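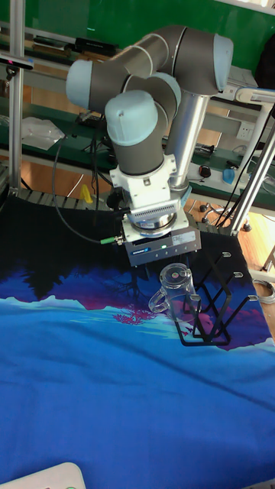

Equipment loans at Weden are secured on the machine itself, and the rate is fixed for the full term. The lender needs a schedule that identifies each item. For a robotic arm, list the arm and the gripper on separate lines, as they may be replaced at different times.

By Gunhild Riis
Updated May

Search FAQs Enter keyword Go

What is the longest term?
70 months for new equipment. Used equipment is limited to 40.

Can I repay early?
Yes, after the first 6 payments. A break fee applies if wholesale rates have fallen since the loan was drawn - the fee is quoted on request and holds until close of business.

Is a deposit required?
Not for new equipment. Used equipment needs a deposit, set after valuation.

How long does approval take?
Four working days from receipt of a complete file. Missing serial numbers are the usual cause of delay.

Comments

Yoga Gunawan
Does the break fee apply if I refinance with you?

Gunhild Riis
Yes, but it can be added to the new balance.

Demetrius Kowalczyk
Valuation on our used press took longer than the approval did. Worth booking it first.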